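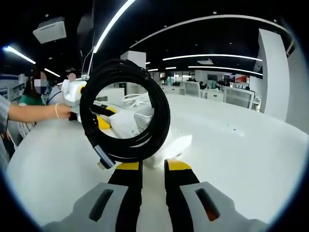

3. Storage and Retention of Spare Cables

3.1 Sample and procedure

Interviews were held in 60 households, drawn from two towns, Prerkent and Ongart. Prerkent is the older and denser of the two, and most of the homes we visited there were rented apartments. In Ongart nearly all were detached houses with a garage or basement. Households were recruited through notices in public libraries and through a mailing to 1,000 addresses. Each household that completed the interview received a small payment. Visits took place on weekday evenings and Saturdays between October and March.

The interview had two parts. In the first, one adult answered questions on how the household bought, used and got rid of small electrical goods. In the second, the same adult was asked to bring out every cable in the home that was not plugged in or in regular use. We did not open drawers or closets ourselves. In several homes a second adult joined at this point and brought out cables the first had not known about, and these were included. Each cable was entered in the Drodix database with its connector types, its storage place, and the participant's answer to the question "Why is this one still here?"

Participants were also asked to rate, on a scale from 1 to 5, how likely they were to use each cable in the coming year, and to place the whole collection on a scale from 0 to 100 for how well organized they felt it was. The second scale was less useful than we had hoped. Many participants wanted to know what other people's collections looked like before giving a score, and we had to decline to tell them.

3.2 What counted as a cable

We used a broad definition. Power cords, charging leads, audio cables, video cables, network cables and telephone cords were all included. Extension cords were left out, as were cables permanently attached to a device. Adapters were recorded only when they were stored joined to a cable.

Condition was recorded as intact, damaged or unclear. Participants were often unsure whether a cable worked, and testing was outside the scope of the study. Jacket type was recorded as plain or braided. Participants tended to describe braided cables as "the good ones," and some kept them after the device they came with was gone. A coil of this kind, with a black braided jacket and a metallic gray plug, appears in Figure 1. Whether the preference reflects real differences in durability cannot be settled with our data.

3.3 Storage places

The most common storage place was a single container holding cables of all types. Participants had a name for it in most homes: the cable box, the cord drawer, the tech bin. Its location differed between the towns. In Prerkent it was usually in a bedroom closet or under a bed. In Ongart it was more often in the garage or next to the washing machine.

Secondary storage was also common. A household might have one main box and several smaller deposits in desk drawers, suitcases and old backpacks. These were seldom mentioned in the first part of the interview and tended to come up only when the participant went looking. We take this as a sign that self-reported totals, which most earlier work has relied on, will be too low.

Methods of keeping cables apart varied a good deal. Loose coiling by hand was the usual one. Some participants used twist ties saved from packaging, others used rubber bands, and a few put each cable in its own labeled bag. Labels, where present, usually named the device and not the connector. This caused trouble when the device had been replaced, and we saw labels that no one in the household could connect to anything they had owned.

3.4 Reasons for keeping

Answers to the open question were coded into five groups: possible future use, match to a stored device, uncertainty about what the cable is, cost of replacement, and no known way to dispose of it. Two coders worked separately and met to settle differences. The uncertainty group gave the most trouble, as many answers joined it to possible future use. A typical answer was that the participant did not know what the cable was for but expected to find out as soon as it was thrown away. Such answers were entered under both codes.

The lack of a disposal route came up more in Prerkent, where the nearest drop-off point is outside the town and is not served by the bus. Ongart residents could use the Plovus collection point next to the transfer station, open every Thursday. Most knew of it. Fewer had taken cables there, and those who had usually did so as part of a larger trip, with a television or a printer already in the car.

Ratings of likely use did not line up well with the reasons given. Cables kept for possible future use were often given the lowest rating. We return to this in Section 4, where we compare the ratings with length of residence and the number of moves.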